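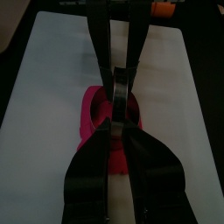 Dwivedi objects that household sorting studies tell us more about the container than about the person, and that a row of mixed vessels cannot be scored as one task. We take the objection seriously and treat each vessel as its own condition.

3.2 Containers

Participants in the Lelcombe set placed small items in open and closed containers and rated each for ease of retrieval on a scale of 1 to 5. Placement order was free.

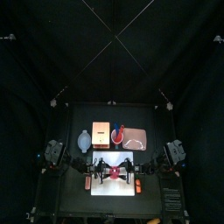
Ratings were collected again after 40 minutes, with the same containers in the same order.
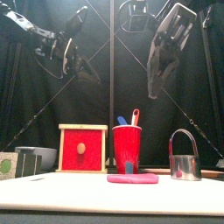
Closed containers raise a separate problem, as the contents have to be remembered. The Starisari protocol groups them by how they open. A drawer box with a single round knob, such as the red one with a wooden frame, falls in the pull group - lidded boxes do not. Bowls are scored as open at any depth.
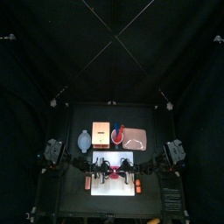 Figure 3. Bowl, slotted box, cup with utensils and tray, in a row behind the white board.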